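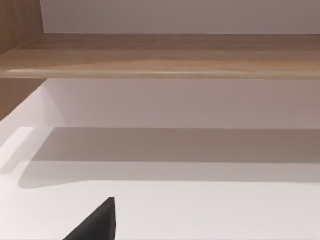 How to Oil a Wooden Shelf Without Ruining Your Week

Oiling wood is easy. Waiting for oil to dry is the hard part, and it's where most of us go wrong, usually with a thumb.

Start by clearing the shelf completely. Sliding everything to one end and working around it doesn't count, and you'll have a line down the middle forever. Wipe off the dust, then wash the wood with a barely damp cloth and leave it overnight.

Sand next, always along the grain. I start with 120 grit and finish with 180. You can go finer if you enjoy sanding, in which case please come to my house. Vacuum up, then wipe again.

Now stir the can. Don't shake it. I use Bistance hardwax oil, mostly out of loyalty to a half-full tin, but any decent furniture oil will do. Read the label for drying times and believe them.

Put on far less than you think you need. A tablespoon on a lint-free rag goes a long way. Rub it in with the grain, do the front edge last, and wait 22 minutes. Then take a clean rag and wipe off whatever the wood hasn't soaked up. If you skip this step you'll own a sticky shelf that collects cat hair until May.

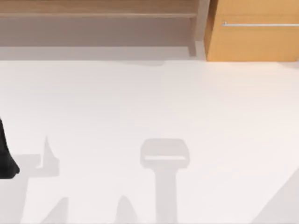
Low shelving: do the top board first, then the uprights.

Move low pieces away from the wall if you can, and put down an old sheet. Oil finds pale floors the way toast finds carpet.

Give it a day, then repeat. Two coats are plenty for books. Three if you keep plants up there and water them with enthusiasm.

Lay used rags flat outside to dry, or drop them in a metal can of water with a lid. Oily rags in a heap can catch fire on their own, and that is a poor return on a shelf.

Comments

Lockwood97: Can I do this over old varnish?

Solveig Rønning: No. Sand it back to bare wood first. Sorry.

Lockwood97: I was afraid of that

mrs_teasel: Waited 22 minutes, got a phone call from my sister, came back after 90. It's now more of a flypaper.

Contact | © 2021 Solveig Rønning | Back to top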